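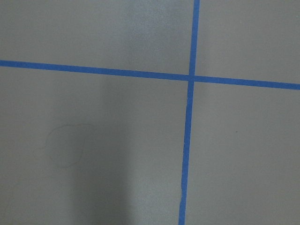
# Taping Out the Sorting Table (Project Farkel)

Our group spent July building a sorting table for the Skultness parts library, where students borrow and return hardware all day. Returned parts used to land in one big pile. We wanted to see how far a roll of painter's tape could get us, and we had so much fun finding out!

## Layout

We put two strips of blue tape across the gray top so they cross and make four areas: screws, washers, nuts, and "no idea." The lines aren't perfectly square (one slopes, the other leans a little), and the cross sits right of center. We liked that, because the bigger left side gives the screws more room. Where the strips cross, one simply goes over the other.

## What we tried

Everybody got the same mixed bin of 1,000 parts. First we sorted on a bare surface, then with the tape down. The second round felt so much calmer! People stopped asking where things went, and the piles stayed apart even when two of us were working at once. Over the whole project we sorted 2,959 parts, and 1,205 of them were screws.

## Problems

- The tape goes down crooked if you hurry. Pull out the full length first, then lower it.
- Washers slide under a lifted edge, so press the edges flat with a ruler.
- The "no idea" area fills up fast. Ours needed a tray.

## Next

We want to try the same cross on the long bench in the Caron room, with a third strip to split the screws by length. We already bought the tape.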